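Section 3: Before You Leave, and Your First Night at the Gellstead Hut

Okay, you've booked, you've paid the deposit, and you've got your confirmation from the Andenico office. This part of the guide gets you from your front door to a bunk at Gellstead. I've walked the Dinbridge loop more times than my knees would like, and most of what follows I learned by doing it wrong first.

What you need in hand

Your confirmation slip (paper, please – phones die up there), your hut key card, the trail map that came in your welcome packet, and cash for the shuttle. The driver doesn't take cards and I've given up asking.

3.1 Setting up your key card

1. Peel the backing off the card and sign it. An unsigned card still opens doors, but the warden at the Schwerdtfeger hut will make you sign it in front of her.

2. Take the card to the blue post outside the Dinbridge visitor center. Hold it flat against the reader until the light goes green. Don't tap and pull away like you would on a bus.

3. Check that the little screen shows your first hut and the number of nights. If it shows the wrong hut, go inside and ask for Kendra Arsenault or whoever is on the desk. They can fix it in a minute, but only before the desk closes at 7 p.m.

4. Put the card somewhere you can reach with gloves on. I use the top pocket of my pack.

Note: One card covers everyone in your party. If half of you walk faster than the other half, the card goes with the fast ones. Otherwise they'll be standing on the porch glaring when you show up.

3.2 Catching the shuttle

1. Be at the stop behind the visitor center by 9 in the morning. There's a second run in the afternoon from June through August, but it puts you on the trail too late to reach Gellstead in daylight unless you really hustle.

2. Load your own pack in the rear compartment, straps facing in.

3. Tell the driver "Gellstead trailhead." There are two stops with Gellstead in the name, and the other one is a gravel pit. I have seen the gravel pit. It's not part of the tour.

4. Get off, cross the cattle guard, and sign the trail register before you start walking. 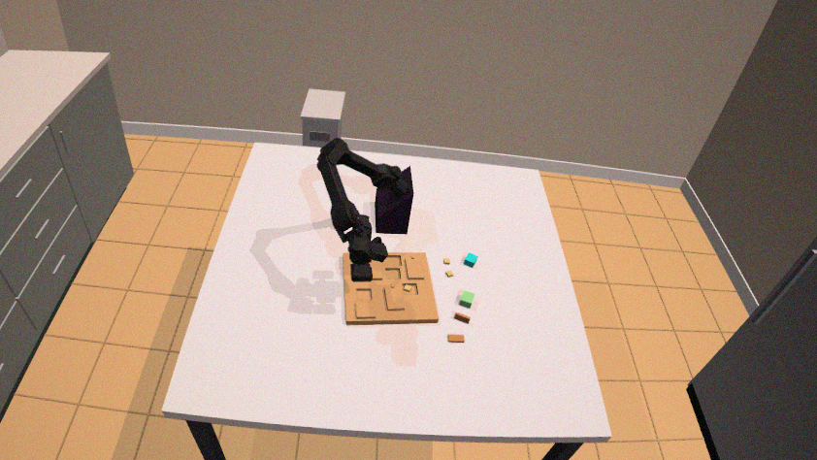
The register matters more than people think. Dwight Vachon goes through it every evening during the season, and if your name is in there and you haven't checked in at a hut, he starts making calls. So if you change your plans and head back down, cross yourself out!

3.3 Walking up

The climb takes most people 3 hours with a lunch stop. You follow yellow blazes the whole way. At the first stream the bridge is upstream of where the path seems to want to take you, so turn left and look for the handrail.

Caution: Past the second stream you're above 2000 meters, and the weather can turn on you fast. If there's thunder, stay in the trees and wait. The open ridge after the last switchback is no place to be, and the hut isn't going anywhere.

Caution: Fill your bottles at the second stream and treat the water. There's nothing drinkable after that until the hut tap, and the tap is shut off from October on.

3.4 Getting settled at the hut

1. Hold your card to the door reader, same as before, and push hard. The door sticks.

2. Boots off in the entry. Felt slippers are in the bin, and no, they don't come in pairs anymore – just find two that fit.

3. Write your name on the bunk sheet. The lower bunks by the stove are warm to the point of being silly in August. In January you'll want one.

4. Turn the gas valve a quarter turn to the left before you light the burner. Turn it back when you're done cooking.

5. If you ordered the hot supper, it's served at 7. If you didn't, the kitchen is yours before that.

Note: Quiet hours start at 9. Some parties leave before dawn for the summit, so please pack your rustly stuff the night before.

If the door reader stays red, try the card with the other side facing out. Still red? Use the emergency phone on the porch and press the top button, which rings through to Sheldon Fortin at the valley station. Give him your confirmation number and he'll open the door from down there.

Next up is Section 4, the ridge day to Schwerdtfeger.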